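Testa Twin-Arm Bench Kit, club edition
Sold by Pradex for schools and clubs. Ages 11 and up, or younger with an adult who likes tidying cables.

Price: £239 per term on the club hire scheme
Team size: up to 8 to a bench
Hire period: September to the end of the summer term, renewable

The Testa is a pair of tabletop arms with grippers, made for clubs that have finished with line-following buggies and want something harder to be annoyed by. The kit arrives in 5 boxes. Four are heavy and the fifth contains the manual, which is also heavy.

Teams usually begin with foam blocks, get bored, and move on to whatever is in somebody's bag. Headphones are a good second-term job: they are an awkward shape, the cups swing about, and the cable has opinions. The Liddale club set itself the task of picking up a pair with the left arm, ready for the right arm to help, and spent most of a term on the first half.

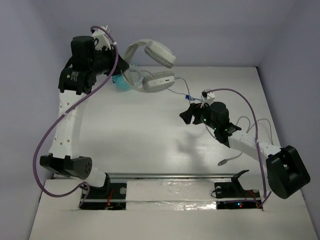
Can we use the kit for the Fesance Challenge?
Teams may enter with an unmodified kit in the open class, provided the program is their own work. Entries are marked out of 100, with a good share of that going on the logbook, so do keep one.

Nadhirah Sutanto runs the Liddale club and has hired the kit for two years. "They learnt more from dropping things than from my slides," she told us. "I was quite proud of the slides."

What you'll need to supply: a sturdy table, two mains sockets, a laptop for each team and a box of objects you don't mind seeing dropped. A pot of spare screws is included – it will be empty by half term.

Spare gripper fingers are sold in pairs. Order more than you think.

Bookings and workshop dates: ask for Shabani Mugo in the Pradex schools office. Repairs go to Zineb Younis, who would like the arms returned without stickers.

Page updated 3 February 2022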